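Braluvar 使いかたガイド
第3章 チーム登録と試合記録のはじめかた

アプリを入れて、ログインまで済んだ人はこの章からどうぞ。私は地域のサッカーリーグで記録係をやりながらこのガイドを書いているので、話がどうしてもサッカー寄りになります。フットサルの人は「前半・後半」の長さだけ読み替えてください。ほかはほぼ同じです!

3-1 シーズンを作る

最初にやるのは、チームの登録ではなくシーズンの作成です。私は初めて触ったとき、いきなり選手の名前を打ちこみはじめて、あとで全部ひもづけ直すはめになりました(泣きそうでした)。順番どおりにいきましょう。

1. ホーム画面の左上にあるメニューを開き、「シーズン」を選びます。
2. 「新しいシーズン」を押して、名前を入れます。私のところは「Guoリーグ 春」としています。
3. 開始月を選びます。2月に始まるリーグなら2月です。練習試合も集計に入れたいなら、練習試合の始まる月にしてください。
4. 勝ち点の方式を選びます。標準は勝ち3、引き分け1、負け0。PK戦で決着をつけるリーグは「PK勝ちに加点」をオンにします。
5. 「保存」を押します。

注意:勝ち点の方式は、最初の試合結果を確定したあとでは変更できません。変えたいときはシーズンの複製から作り直しになります。リーグの規約を手元に開いてから設定するのがおすすめです。

3-2 チームと選手を登録する

シーズンができたら、その中にチームを入れていきます。例としてVevevierというチームを登録してみますね。

1. シーズンの画面で「チームを追加」を押します。
2. チーム名を入れます。略称の欄もあるので、こちらも必ず埋めてください。順位表はスマホだと略称で表示されます。
3. ホームとアウェイのユニフォームの色を選びます。
4. 「選手」タブに移り、背番号、名前、ポジションを入れていきます。
5. 最後に「名簿を確定」を押します。

背番号は空欄でも保存できます。ただ、空欄の選手は試合中の入力画面で一番下に並ぶんです。ゴールが決まって、スタンドがわあっとなって、さあ誰だ!というときに下まで指でたどるのは、なかなかつらいものがあります。仮の番号でいいから入れておきましょう。
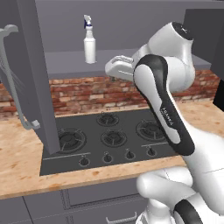 名簿は表計算のファイルから読みこむこともできます。その場合は「選手」タブの右上から「読みこみ」を選び、列の対応を確認してから実行します。うちの名簿は登録上限が65人で、さすがに手で打つ気にはなりませんでした。ファイルの1行目は見出しとして扱われるので、見出しをつけ忘れると先頭の選手が消えます。消えるのはたいていゴールキーパーです。名簿の一番上にいますからね……。

補足:移籍してきた選手は、新しく登録せずに「ほかのチームから移す」を使ってください。新しく作ってしまうと、シーズン通算の得点が二人分に割れてしまいます。警告の累積も割れるので、出場停止のお知らせが出なくなります。

3-3 試合を組む

1. 「日程」タブで「試合を追加」を押します。
2. ホームとアウェイのチームを選びます。
3. キックオフの時刻と会場を入れます。
4. 試合時間と交代の人数を確認します。シーズンの設定がそのまま入っているので、違う試合だけ直せば大丈夫です。
5. 「保存して次へ」を押すと、そのまま次の試合を入れられます。

会場は一度入れると候補に出るようになります。私はRedellの第2グラウンドばかりなので、いまはもう一文字目で出てきます。同じ会場を「第二」と「第2」で書き分けると別の会場として覚えられてしまうので、表記はどちらかに決めておいてください。混ざってしまったら「会場の整理」で一つにまとめられます。

注意:会場の重なりは自動では止まりません。前の試合の終了予定と次のキックオフが近いときは黄色い印が出ますが、保存はできてしまいます。印が出たら、アップの時間も考えて20分は空けるようにしています。

3-4 試合中に記録する

いよいよ本番です。ここからはタブレットをおすすめします。スマホでもできるけれど、ボタンが小さいんです。寒い日に手袋で押すのはまず無理です。

1. 試合を開き、「先発を選ぶ」で両チームの先発を入れます。メンバー表をもらったらすぐ入れてしまいましょう。
2. キックオフの笛と同時に「開始」を押します。
3. 得点があったら「ゴール」を押し、選手を選びます。アシストはあとから足せます。
4. 警告と退場は「カード」から入れます。
5. 交代は「出る選手」「入る選手」の順に選びます。
6. 前半が終わったら「前半終了」、後半の開始でもう一度「開始」を押します。

押し忘れても慌てないでください。時計の数字を長押しすると、経過時間を手で直せます。私も開始の笛に気づかずコーヒーを飲んでいたことがありますが、ちゃんと直せました(2分遅れでした)。

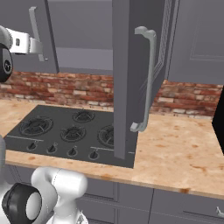 図3-2 キッチンの扉とロボットアーム(シミュレーション画面)

オウンゴールは「ゴール」を押したあと、右下の「オウンゴール」に切り替えてから選手を選びます。切り替えずに選ぶと、その選手の得点として数えられてしまいます。得点ランキングに守備の選手が急に出てきたら、だいたいこれです。本人は喜んでくれないので早めに直しましょう。

補足:電波の弱い会場でも記録は続けられます。画面の上に「未送信」と出ているあいだは、データは端末の中に残っています。電波の入る場所に戻って、アプリを開いたまま少し待つと送信されます。未送信のままログアウトはしないでください!記録が消えます。

3-5 結果を確定する

試合が終わったら、できればその日のうちに確定まで済ませます。翌日になると、あの2点目は誰の頭に当たったんだっけ、となります。

1. 「試合終了」を押します。
2. 得点、カード、交代の一覧を、審判の記録と突き合わせます。
3. 違うところがあれば、その行を押して直します。
4. 最優秀選手を選びます(選ばなくても進めます)。
5. 「結果を確定」を押します。順位表と得点ランキングに反映されます。

確定したあとに間違いを見つけたときは、「確定の取り消し」が使えます。ただし管理者の権限が必要で、取り消した履歴も残ります。記録係の権限しか持っていない人は、リーグの管理者に連絡してください。

注意:途中で中止になった試合は「試合終了」を押さず、「中断」を選びます。再開の日が決まったら、同じ試合を開いて続きから記録できます。没収試合の場合は「中断」のあとに「没収」を選び、規約どおりのスコアを手で入れます。

3-6 うまくいかないとき

順位表が更新されない
確定していない試合が残っていないか見てください。日程タブで灰色になっている試合が未確定です。

エラー103が出る
同じ試合を別の端末で開いている人がいます。どちらか片方で試合を閉じると消えます。ハーフタイムに記録係を交代するときによく出るので、引き継ぐ前に自分の端末を閉じておくと安心です。

選手が先発の候補に出てこない
出場停止になっているか、名簿が確定されていないかのどちらかです。選手の名前を押すと理由が表示されます。

時計が止まったように見える
画面の表示だけが止まっていることがあります。一度日程タブに戻って試合を開き直すと、正しい時間に追いつきます。

延長戦とPK戦の入力は第4章にまとめてあります。カップ戦で使う人は、試合の前に一度そちらの手順を練習用の試合で試しておいてください。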